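The case for paying to mend a bag

A good leather handbag can be repaired many times over, yet most of the ones sold today will never see a workbench again after they leave the shop. I think makers should change that, and that buyers should push them to. 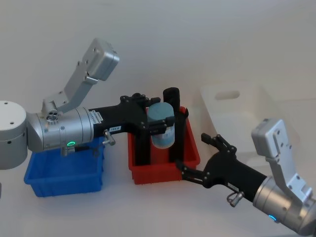

By Giuliana Puma

My own bag is a Tulomeck satchel in brown calf. The strap went in December, at the stitching beside the buckle. I asked the shop what a repair would cost and was offered a discount on a new one.

I took it to Kai-wen Huang in Bernside instead. He charged me £80 and had it for five days. He unpicked both ends of the strap, cut away the cracked edge, glued in a new lining and sewed it again by hand with waxed thread. He also redid the edge paint, which I had not asked for.

People say £80 is a lot for a strap. It would be, on a cheap bag. On one that cost several times as much and has years left in the body, it is a fair price for a skilled person's time.
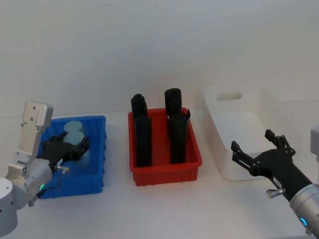
What makers could do

The first thing is to stop gluing what can be sewn. A glued gusset looks tidy in the shop, but once it lifts there is often no seam allowance to work with. Linings should be put in so that they can be taken out again — Huang says he spends more time getting into bags than mending them.

The second is to sell parts. Leung, a small workshop, keeps buckles, zip pulls and strap blanks for every model it has made, and will post them to any repairer who asks. Larger firms have more room on their shelves than Leung does.

Pak-hei Lui, who used to buy leather goods for a department store, told me customers never asked about repairs. I believe him. I never asked either, until the strap broke. It is worth asking at the counter, before paying, who will mend the thing and for how much.
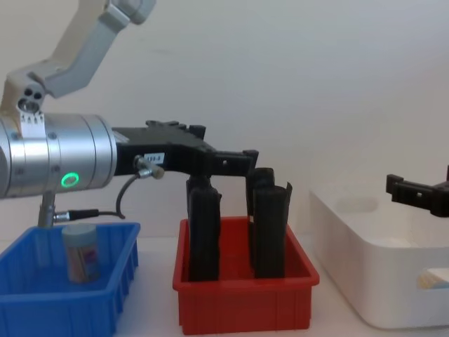

Grindunbridge, 09/06/2022

Since I wrote the above, Tulomeck has replied to my letter. It has no plans for a repair service but will sell me a spare buckle. I have ordered two.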